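Home News Features Hardware Software Archive Subscribe

3 April 2022
By the Features Desk

Teaching by hand: how Clorance collects its laundry data

The usual way to show a robot a task is to put a person at the controls. The operator moves a leader arm or a pair of joysticks, the robot follows, and the joint positions are logged along with the video. The method works, but it ties every demonstration to a robot, and robots are heavy, expensive and slow to move between rooms.

Clorance has taken the other route for its household project, Gemutero. Its demonstrators carry a gripper in each hand and do the job themselves. A camera on the tool records what the fingers are doing, and software recovers the path of the hand from the video. The robot is absent until training is finished.

The project's current set holds 898 demonstrations, recorded in 28 homes. Of these, 217 deal with socks. The number is high for such a small item, but socks have proved to be a hard case. A shirt has seams, a collar and a known outline. A sock has an opening and a toe, and a thick pile can hide the exact edge of both.

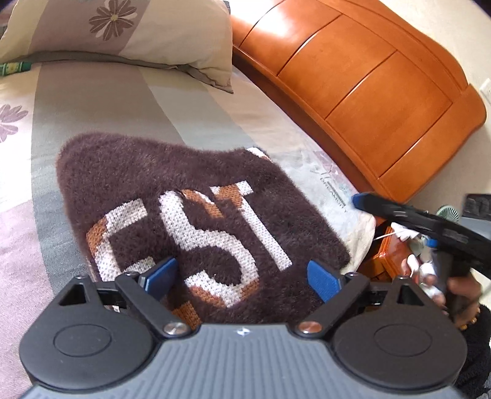

Why not record the demonstrations by remote control instead?

Remote control gives cleaner joint data, but it is slower, and the operator has little sense of how hard the fingers are pressing. With a hand-held tool the person feels the cloth through the handle and corrects the grip at once. The cost is paid later, when hand paths have to be converted into motions the arm can perform.

That conversion is where most of the losses occur. A human wrist turns in ways that a six-axis arm cannot follow without passing near a singularity, and people tend to step sideways when a reach becomes awkward. Clorance runs each recording through a reachability check before it enters the set. In the first round, 181 recordings failed the check and had to be repeated with the demonstrator standing in a fixed position.

Two-handed work adds a timing problem. Each gripper keeps its own clock, and a drift of a few frames is enough to teach the robot to let go with one hand before the other has closed. The team now shows both cameras a flashing marker at the start and end of every session and aligns the two streams afterward.

Remote control has not been dropped entirely. At its Cao site the company keeps a leader-follower station, built on the Hukolier controller, for correcting a trained policy. When the arm stalls or misses a grasp, an operator takes over, completes the motion and hands control back. These corrections are short – often a single regrasp – and are stored separately from the hand-held recordings so that the two can be weighted differently in training.

The next set, planned for late April, will add towels and pillowcases.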